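I went back and forth on the Grollbridge ceiling lamps for months, then bought two in October, at $39 each. Round, plain, and wow, they're bright! Our room has white walls, so the light bounces everywhere and I never need the floor lamp now.

Hanging them took me an evening - the instructions are tiny and the screws are fiddly. No dimmer either, sadly.

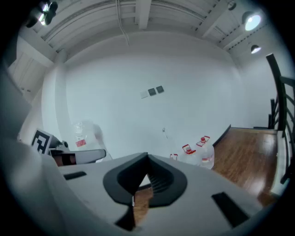
Photo: Sindov Home Reviews

I'd buy them again, maybe in the warmer color. Four stars from me - the Himura ones I had before buzzed.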